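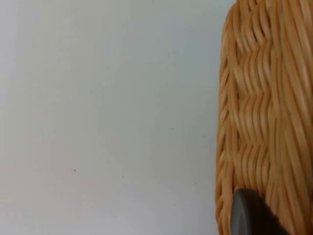

The open day at Trotent's workshop in Rikulthorpe was set down for ten in the morning on a Wednesday. By twenty past, the coffee urn had run dry and the robot was still being talked about instead of switched on.

The firm calls it Cliro. It is one arm on a bench, with dark grey fingers and a small camera at the wrist, and Trotent would like to see it tidying shelves in aged-care homes within 2 years. I have been to enough of these mornings to have heard that timeline before, for other arms on other benches. A man in the second row, who told me he'd driven in from a dairy farm, asked whether it could milk. It could not.

The task on the day was baskets. Cliro had to find one, take hold of it and shift it along the bench. The presenter said wicker is a harder job than a plastic tub, and I'll grant her that. A woven side bulges. The strands are glossy and catch the light, and the pattern can change direction three times in the space of a hand. Put a camera that close and you get a blur of honey-coloured cane with a fingertip in front of it, and a great deal of blank pale surface beside it. The software has to work out from that where the basket stops.

We watched the feed on a monitor while the arm made up its mind. The first try ended with a finger resting on the weave and nothing more. Someone at a laptop typed for a bit. The second try got the basket off the bench and set it down crooked, and there was applause, which I thought was generous.

Trotent says it has recorded 3000 attempts in the workshop and that 873 of those involved baskets. I asked how many had gone to plan. The answer was a long one about what counts as going to plan. I asked again over the sandwiches and was told the figures were being prepared, with a possible release in January.

The planning software, named Su, got a talk of its own after lunch. It had plenty of coloured arrows and very little on cost. A woman who manages a nursing home asked what happens if a resident reaches for the same basket. The arm stops, she was told. She asked to see it stop. That wasn't on the program, though a staff member offered to email her a video.

I don't doubt the people doing the work. They were patient with the questions and frank about the slow speed, and one of the younger engineers told me cane was giving them more grief than anything else on the shelf. I'd have happily listened to an hour of that.

Trotent handed out 211 visitor badges, by its own tally. Most had gone back in the box before the last run at three o'clock, when Cliro moved a basket from one end of the bench to the other and then needed someone to free its finger from the rim.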